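Home | News | Galleries | What's On | Contact

The Great Brusten Sort-Out: a gallery of odds and ends

By Katherine Yupanqui
January 29, 2020

14 comments | 30 shares

Every January we tell ourselves that this will be the year we get to the bottom of the small things, and every January we look at the shelf, put the kettle on and find something more pressing to do. Well, not this time! Over the past couple of weeks we have been through every last drawer, tub and biscuit tin at Brusten, and I have to say it has been far jollier than I expected (and a good deal dustier, but we won't dwell on that).

For anyone who hasn't visited us, we keep a lending store of household bits and toys, the sort of things that people need for a play corner, a school fair or a rainy afternoon. The last proper list was made by Laimutė Ozoliņš and it ran to 454 items, written out by hand in the most beautiful green ink. It was a lovely list, but the store has grown and wandered since then, and things have drifted into the wrong places in the way that small things will. The new list stands at 2,322, which made me sit down for a minute when I heard it.

I meant this to be a page full of pictures, with a line or two under each, and I'm afraid I was so busy with my sleeves rolled up that most of the afternoon went by before I thought of it. So it is a very short gallery this year, and you'll have to forgive me if the lines have grown rather long to make up for it.

1. Spoons, a dish and the duck

One of the grey mixed bins on the pale wooden table, with the white spoon lying along the back and the little yellow duck just past the end of its bowl. I am very fond of that duck. The light green spoon is over on the left, with its head up against the rim of the round see-through dish, and I do think the two greens look rather well together, even if they never started life as a set. There's a second grey bin right behind, so we had somewhere to go next.
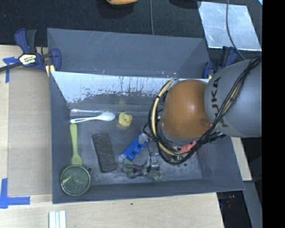

What we've learned about mixed bins

We went back and forth for ages over whether a mixed bin should exist at all. Borghild Westerberg would like everything kept with its own kind, spoons with spoons and ducks with ducks, and I can quite see the sense in it when somebody rings up wanting a dozen of the same thing. Yesenia Puma takes the other side. Her feeling is that small children like a muddle, and that a bin with a spoon, a dish and a duck in it will keep them going a great deal longer than a bin of nothing but spoons. In the end we've settled on a bit of both, with the kitchen things sorted on the lower shelves and a few mixed bins kept ready by the door for families who just want to grab something and go.

As for the bins themselves, we're hanging on to the scuffed ones. They have straightforward sloping sides, you can see what's at the bottom without tipping everything out, and a few scratches never bothered a toy. If you're sorting at home, I'd say start with a bin that's too big for the job, because a small one fills up before you've had the pleasure of finding anything.

Some 228 pieces are going over to our friends at Ospina, who have just opened their own play corner and were down to a few cups and a very tired teapot. Gilberto Bedoya is driving them across once the boxes are taped up. If you have plastic spoons, cups or dishes that you no longer want, do bring them along to either place, clean and in a bag, and we'll find them a home. Ducks are welcome too, of course!

Filed under: Galleries, Brusten, Around the House

Previous gallery | Next gallery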